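Residents > Newsletters > Activity Rooms

Home Notices Activity Rooms Lending Shelf Contact Archive

Shaped Blocks and Work Boards: Arrangements for the Activity Room 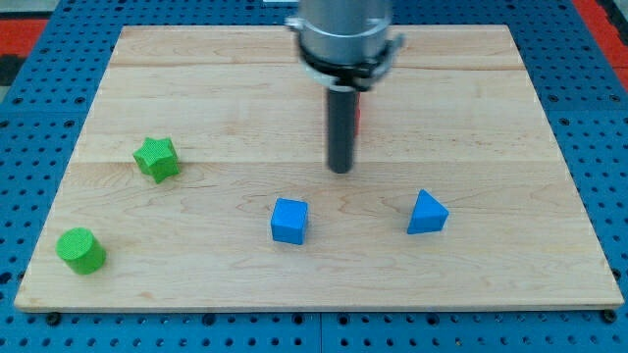
Purpose of this notice

The Kistasen Family Center has revised its arrangements for the use and storage of shaped blocks in the activity room. The revised arrangements take effect on 1/18/18 and apply to all groups that reserve the room, including the morning play sessions, the after-school program and private bookings made through the front office. Group leaders are asked to read this notice in full before their next session and to share it with any adult who assists them.

The arrangements were prepared by Zainab Nwachukwu, Activity Room Coordinator, following a review of the room log for the past year. The log contained 119 entries relating to blocks and boards. Most of these concerned blocks left in the wrong bin or boards returned to the rack with marks on them. A smaller number concerned blocks carried to other parts of the building and found later in the library corner or the coat room.

Use of the maple boards

The pale maple boards are intended as a flat working surface for block play. The perforated metal tables are strong and easy to clean, but the round holes catch the edges of small pieces and make it difficult for younger children to stand a block upright. A board should therefore be placed on the table before any blocks are brought out. The board is to lie flat, with no part of it hanging over the side of the table. Boards are heavy and must be lifted by two adults, one at each end. Children should not be asked to carry them.

Each board is made from planks joined side by side, and the seams between the planks can be felt with a fingertip. These seams are normal and do not need to be reported. Leaders should report a seam that has opened, a raised splinter or any rough patch along an edge. The faint wavy grain and the darker streaks are part of the wood and should not be scrubbed. In the past year one board was sanded by a well-meaning group in an attempt to remove such a streak, and it had to be refinished by Mustonen Joinery before it could be used again.

Paint, glue and modeling clay are not permitted on the boards. Groups that wish to use these materials should request the plastic sheets kept in the tall cabinet.

Use of the blocks

The room's block collection now stands at 300 pieces. It includes cylinders, star-shaped blocks and a number of other solid forms in several colors, green and blue among them. The collection was enlarged in April through the Volico play materials fund, and the center records its thanks for that support.

Leaders are advised to set out only a few blocks at the start of an activity and to leave open space between them. Experience in the morning sessions has shown that children look longer at each shape when the board is not crowded, and that disputes over particular pieces are less frequent. Further blocks may be added as the group becomes ready for them. The following activities have worked well and are recommended to new leaders:

Sorting by color. Children gather all the blocks of one color on one side of the board and then explain to a partner how the remaining blocks might be divided.

Sorting by shape. The same blocks are used again, this time with color set aside. Many children find it surprising that a green star and a green cylinder no longer belong together.

Standing and rolling. Children predict which faces a block will stand on and then test the prediction. Cylinders are especially useful for this activity. The star blocks may be stood on their points or laid flat, and older children can be asked to compare the two positions.

Describing by touch. One child closes both eyes and describes a block by its edges and surface. The name of the shape should be left until the end.

Blocks should remain on the board while in use. They are not to be thrown, sat upon or placed in the mouth. Any block that has been in a child's mouth is to be put in the wash tub under the sink and not returned to the bins.

Cleaning

Blocks are to be wiped at the end of each session with a cloth dampened in warm water and mild soap. Where a block has a textured face, a soft brush should be used, as a cloth will pass over the small bumps without cleaning between them. Blocks must be fully dry before they are put away. Bleach and alcohol wipes are not to be used on any block.

Boards are to be wiped along the grain with a cloth that has been wrung out well. Water must not be allowed to stand on the wood. The metal tables may be cleaned with the spray provided, but only after the board has been removed.

Storage

Blocks are stored by color in the Zakora bins on the lower shelves. Each bin carries a colored label on the front and a list of contents inside the lid. Leaders should compare the bin with the list before closing it and should write any missing piece in the room log. A block found elsewhere in the building should be handed to the front office.

Boards are stored upright in the rack behind the door, with felt between them. They are not to be leaned against the radiator or left on the tables overnight. Groups holding back-to-back sessions may leave a board in place for the next group if both leaders agree and the log is initialed by each.

Reservations and replacement of lost items

The activity room may be reserved for sessions of up to two hours. The time needed for cleaning and storage is included in the session, and leaders should plan to stop play early enough to complete both. Groups that repeatedly leave the room unfinished will be contacted by the coordinator and may be asked to attend a short orientation before making another reservation.

There is no charge for a single lost or damaged block. Where several pieces are missing after a private booking, the cost of replacement will be added to the booking fee. Boards damaged by paint, cutting or standing water will be assessed individually.

Questions about these arrangements may be addressed to Zainab Nwachukwu through the front office. Printed copies of this notice are available at the desk, and a copy has been placed inside the cover of the room log.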